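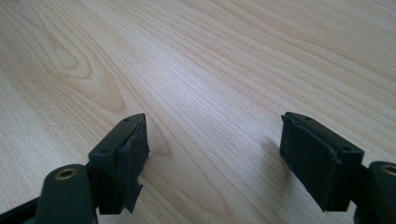
Fingers open, left pad torn and due for changing.

6 min read

Section 4: Changing the finger pads on the Rerolside hand grippers

I've put this section ahead of calibration on purpose, as a bad pad will spoil your calibration and you'll spend an afternoon blaming the software (I have done it, twice). If your pads are flat and stuck down all the way round, skip to Section 5. If one of them has started to curl away at the bottom like the left one at the top of this page, stop and do this first. A flap like that gets between the finger and whatever you're picking up, and the jaw reading comes out wrong even though the gripper feels fine in your hand.

What you'll need

A set of replacement pads (we keep ours in the drawer marked Claser, with the spare screws), a plastic scraper, some lint-free wipes, a small bottle of isopropyl alcohol, a hex key that fits the tip block screws and a decent lamp. Joris Koster swears by a hairdryer for softening old glue and I've come round to it, but keep it on the low setting.

CAUTION: Unplug the gripper cable at the box end before you start. The fingers can't hurt you much, but the position sensor doesn't like being moved about by hand while it's logging, and you'll end up with a junk file.

Taking the old pad off

1. Open the fingers fully and lay the gripper on the table with the flat tops of the tip blocks facing up.

2. Take out both screws from the top of the tip block and put them in a lid or a saucer. They roll.

3. Ease the block off its arm. Don't twist it. If it won't shift, check you haven't left a screw half in.

4. Warm the pad for 15 seconds, then lift one corner with the scraper and peel slowly towards the finger end. A pad that's already torn will come away in bits, so be patient with it.

5. Wipe the bare plastic with alcohol until the cloth comes up clean. Let it dry properly.

NOTE: While the block is off, have a look at the brass ring in the end of the pivot arm. It should sit level with the plastic. If it has crept out, or you can rock it with a fingernail, don't carry on. Put the gripper to one side and tell Benjamín Ibarra, who has the press for seating new ones.

Fitting the new pad

6. Dry-fit the pad before you peel the backing. A little overhang past the bottom edge of the block is fine. Overhang at the finger end isn't, so trim it.

7. Peel the backing and lay the pad down from the finger end towards the base. Press along the edges with your thumb, then clamp it lightly for 13 minutes. (Krisztina Jakab clamps hers for the length of a tea break and I've never seen one of hers lift.)

8. Refit the block and nip up the screws. Finger tight plus a small turn is plenty! These go into plastic and they do strip.

9. Do the other finger too, even if it looks all right. One new pad and one old one will give you a lopsided grip, and you'll only be back here next week.

Checking your work

10. Close the jaws gently by hand. The pads should meet along their whole length with no daylight showing at the top.

11. Plug the cable back in and open the Cutona status page. Closed should read under 15 and fully open should read 97 or more. If open stops short, a screw is probably standing proud, so go back to step 8.

12. Now do a proper two-handed trial with something light.
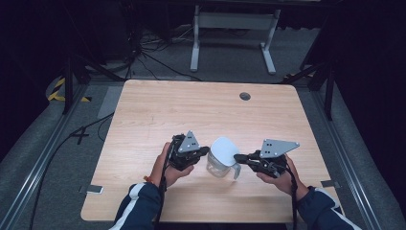 Two-handed trials are where a badly fitted pad gives itself away, so please don't skip this one. Run the cables back along your forearms first so they don't drag over the work. Then bring the jaws in from either side, slowly, with your elbows comfortable. The clear plastic pitcher with the white lid makes a good test piece: take one gripper in towards the lid and bring the other up on the opposite side, and watch the pad edges as they come into contact. If an edge folds under, the pad wasn't pressed down well enough and you'll need to lift it and start again with a fresh one. Don't try to re-stick it, the glue has had its go.

NOTE: Leave the pitcher empty for this. Ada Morelli and I had a long discussion about whether a bit of water gives a better test, and the answer is that it gives you a wet table.

Looking after the pads

Brush the fluff off at the end of each session with a dry toothbrush. No water and no tape, please, as tape pulls the fibres up. Store the grippers with the jaws open. I write the change date on the bag the pads came in and put the session count next to it. My last pair managed 66 sessions before an edge started to go, but that was mostly soft objects, so check yours more often if you're working with anything with a sharp rim.

Pads are reordered through Lengyel, and Veronika Kerekes has the part number. Give her the gripper number as well, left or right, when you ask.

Section 5 covers jaw calibration. Leave the gripper plugged in and carry straight on.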